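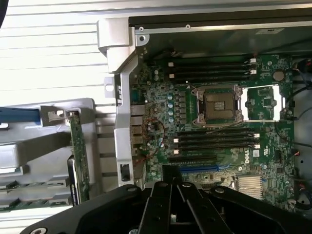
A Dell server board with the cover off and the lower bank of memory slots empty.

About us

Hi, I'm Eduardo Panganiban, and I run Grarkum from a spare bedroom in Burnitdale (the one with the good window, sorry kids). We follow what state parliament does about schools, and we write it up so that parents and teachers can read it over a cuppa.

I started in July 2021, after a bill on school council powers went through and I couldn't find a plain summary of it anywhere. I'd taught Year 7 for ages and I was on our own school council, and I still had to read the thing twice! So I wrote four pages on it and emailed them to a few mates from work. They passed it on, and by October the list had 200 names on it and I was getting questions from principals I'd never met.

There are four of us now. I read the bills and sit in on the hearings, Aryee looks after the budget side (funding formulas, building grants, all the tables I used to skip), and the other two edit, answer the mail and keep the website upright. Our bill tracker is called Cisonis. You type in a topic, say attendance or teacher registration, and it shows you where each bill is up to and when it's next due for debate.

We don't take money from parties, unions or school systems. Readers chip in what they like and that covers the hosting and a bit of everyone's time.

If your school is caught up in something we haven't covered, write to us through the contact page. I read everything, though I'm slow in budget week.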